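Last updated: 22 Jul 2020

The Cup

Gaston was the name of the arm, and also the name of the man who sold it to them, so in the evenings there was some confusion. Tracey had the screwdriver. "The grip is closing too late," she said. "Give it 2 millimetres less."

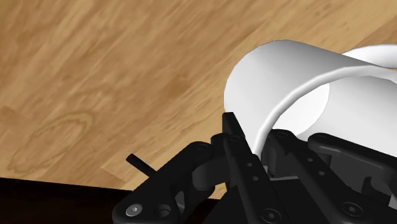
by Henok Yimer

Ackah typed the new value and saved it. He had learned to save before he spoke. In the simulated room everything was a little too clean, and the white mug came back each time he pressed the key, as if no one had ever dropped it.

"It had 178 good lifts in June," he said. "Then you changed the finger."

"The finger was worn."

"In the real one, yes. In this one nothing wears." 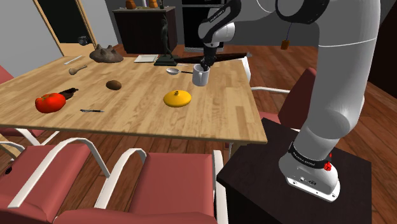 She put the screwdriver on her knee and was silent. In Ollusau her mother had a table like this - longer, with a burn at one end. Ackah waited, then he put the old finger back in the file.

"Again?" he asked.

"Again," said Tracey.

Shares: 5 | Comments: 2

More stories
The Ferry to Iliren
400 Steps
My Uncle's Radio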